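News from the Tromasum room

We've had such a good spring with the hands project, and I've been meaning to tell you all about it for weeks! Halina Urbańczyk and Kacper Piątek have now saved 80 good examples for the learning system, 69 of them with the scissors, which are fussy things to hold if your fingers are plastic. Every example starts with a person guiding the arms through the whole job, slowly and with a lot of patience (and tea). The spring hand grippers are next on the list, and Kacper is already fond of them.

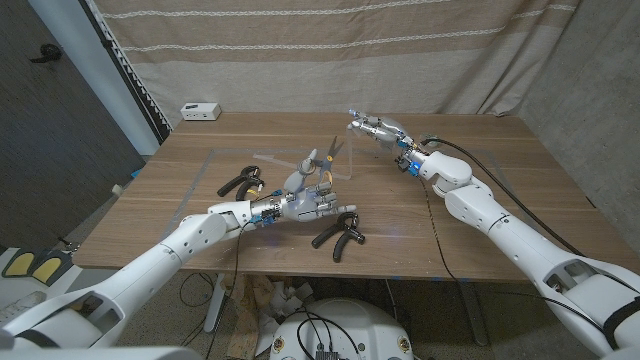

Come and try it

Guiding sessions start again in August. Write to Dorota Czerwiński if you'd like a turn, beginners very welcome.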